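Vorkham opens extended furniture showroom and upholstery workshop

19/04/2020

Vorkham has completed the extension of its furniture showroom and will offer customers an enlarged range of sofas, armchairs and dining seating. The work began in February and adds 703 square metres of floor space to the existing building. It also brings the company's upholstery workshop under the same roof as the sales floor.

The first collection to be shown in the extension is the Brenero range of fixed-back sofas and wing chairs. Brenero frames are made of kiln-dried beech and are offered in two seat depths. Customers may choose from 12 upholstery fabrics, all of which can be supplied as swatches before an order is placed. Matching footstools will be added to the range later in the year.

The Majali dining chair, until now sold only by mail order, will also be kept on permanent display. It is available with or without arms. Orders for Majali chairs placed by post or telephone will continue to be accepted on the present terms, and existing customers who wish to add to a set are asked to quote the fabric code printed on the label under the seat.

Eun-seong Jang, Managing Director of Vorkham, said: "Our customers have told us for a long time that they wish to sit in a chair before they buy it, and to speak to the people who make it. The extension allows us to offer both. We are grateful to our staff for carrying on the normal business of the showroom while building work went on next door."

The workshop will be led by Woo-jin Hyun, who joined the company as an apprentice upholsterer and has for the past several years been responsible for repairs. Under the new arrangement the workshop will take in re-covering and re-springing work on furniture from any maker. Written estimates will be given free of charge once the piece has been inspected. Furniture which has been stored in damp conditions may be refused.

"A good frame will outlast its first cover by many years," said Mr Hyun. "We would like people to ask us about a repair before they decide to throw a chair away."

The showroom and workshop will remain closed to visitors for the time being, in line with current public health guidance. An opening date will be announced on the company's website. In the meantime, enquiries may be made by telephone or in writing, and fabric swatches can be sent by post. Appointments for the workshop will be offered in the order in which enquiries are received.

Deliveries already booked will be made to the doorstep only. The two-person delivery service, under which furniture is carried to the room of the customer's choice and the packing taken away, is suspended until further notice. Customers who have paid for this service may either delay their delivery or have the charge refunded. The delivery office will write to each customer affected.

Guarantee periods on furniture awaiting delivery will start on the day the goods are received.

Vorkham will also stock home accessories from Milow for the first time, including vases, table lamps and cushions. These will be shown alongside the seating and sold separately. A price list is available on request.
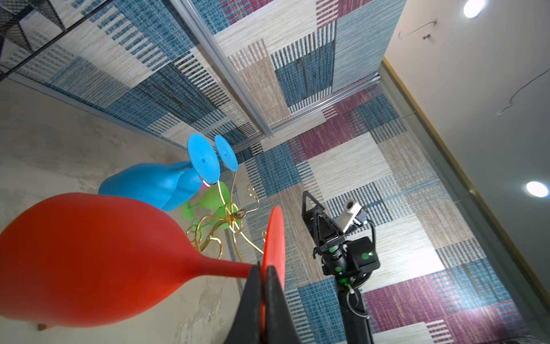
Notes for trade customers

Trade accounts are not affected by the changes described in this notice. Orders for the Brenero range should be sent to the contracts department, quoting the account number. Samples held on loan may be kept until the showroom opens.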